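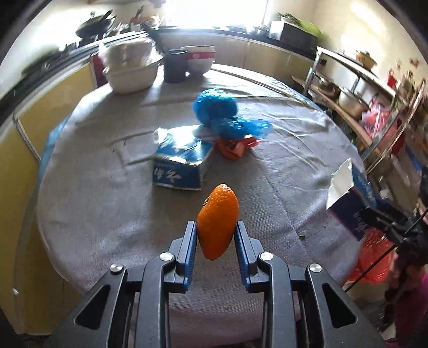
Re: Are whitening toothpastes worth the money?

skirnby90
Paid 300 for the full Erkalis whitening set in October. Two tubes, a tray and a leaflet. My teeth are the same color they were before. Has anyone had better luck, or is it all packaging?

Chiamaka Omoregie
Packaging, mostly. They scrub off coffee stains and that's it. I don't buy the before and after photos either, the lighting is never the same.

clarbridge_tom
Disagree. Mine got lighter on the Spanos one. Took 90 days though.

Chiamaka Omoregie
Did you quit coffee in those 90 days?

clarbridge_tom
Cut down. So what?

Ntombi Msimang
So you can't say which one did it. I'm no fan of the herbal ones either. "Traditional formula" on a box tells me nothing.
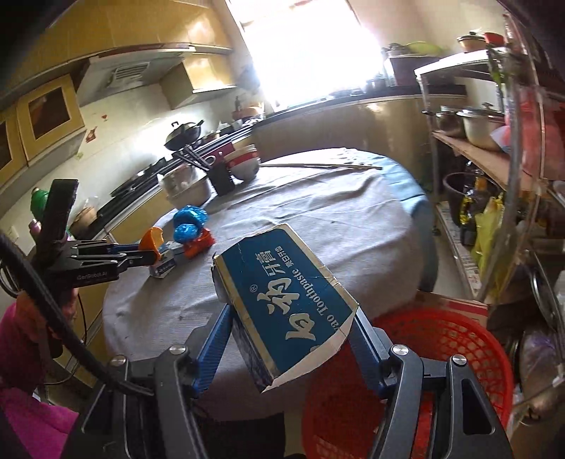 What I look for is fluoride, and after that the cheapest tube that doesn't make me gag. Everything else I'd want to see tested by someone who isn't selling it.

skirnby90
Fine, but is it too late to return the tray?

clarbridge_tom
If you opened it, probably. Still say give it the full 90.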